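## 4. Tu primera tanda de garbanzos en la Lilar

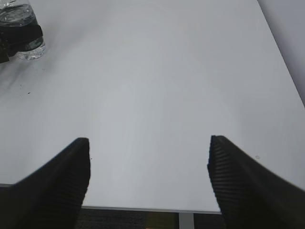
*Superficie de trabajo blanca y lisa.*

¡Llegamos a la parte buena! Si ya has lavado la cubeta y has hecho el ciclo de agua sola (sección 3), la olla Lilar está lista para cocinar legumbre de verdad. Empezamos por los garbanzos, que salen mantecosos y enteros, y con el caldo que sueltan se hace media cena.

**Necesitas:**

- 400 g de garbanzos secos
- 998 ml de agua (la jarra Doucette trae la raya marcada; si usas otra, llena hasta el litro y quita una cucharadita escasa)
- una hoja de laurel, media cebolla y una zanahoria
- sal, para el final

### 4.1 Remojo

1. Pon los garbanzos en un bol grande y cúbrelos con agua templada. Crecen muchísimo, así que deja sitio.
2. Déjalos toda la noche. Si los pones el jueves después de cenar, el viernes a mediodía están perfectos.
3. Escurre y enjuaga. El agua del remojo no se cuenta en los 998 ml.

> **Nota.** ¿Se te olvidó el remojo? Usa el programa Bamier, que hace un remojo corto en caliente antes de cocer. Quedan un pelín menos cremosos, pero para hummus van de maravilla.

### 4.2 Cocción

1. Echa los garbanzos en la cubeta, añade el agua y coloca encima las verduras y el laurel.
2. Comprueba que no pasas de la marca MÁX LEGUMBRE (es la de abajo, no la general).
3. Cierra la tapa y gírala hasta oír el clic.
4. Elige **Legumbre** y pulsa dos veces **+** para llegar al nivel 2.
5. Pulsa **Inicio**. La pantalla enseña la temperatura mientras sube; al llegar a 104 °C empieza la cuenta atrás.
6. Todo el proceso, con el calentamiento, dura alrededor de 61 minutos. ¡La cocina va a oler a gloria!
7. Cuando suene el aviso, espera a que el indicador de presión baje solo.

> **Precaución.** No fuerces la tapa con el indicador subido. El vapor sale por la válvula trasera: mantén las manos y la cara apartadas, y no coloques la olla debajo de un mueble colgado.

### 4.3 Probar y ajustar

Aplasta un garbanzo con la lengua contra el paladar (con cuidado, que quema). Si cede sin grumo, sala, remueve y deja reposar con la tapa entornada. Si queda duro por dentro, añade un chorrito de agua caliente y repite en nivel 1.

Con agua muy dura, Rasa Jõgi recomienda añadir una puntita de bicarbonato al remojo. Eglė Rebane los prefiere sin nada y con más laurel. Probad las dos versiones, ¡que merece la pena!

### 4.4 Guardar

- En la nevera, tapados con su caldo: tres días.
- En el congelador, en raciones y bien escurridos: tres meses.
- En la aplicación Ploteo puedes guardar tiempo y nivel con el nombre que quieras, y la próxima vez arrancas desde **Favoritos**.

Para lentejas y alubias, pasa a la sección 5.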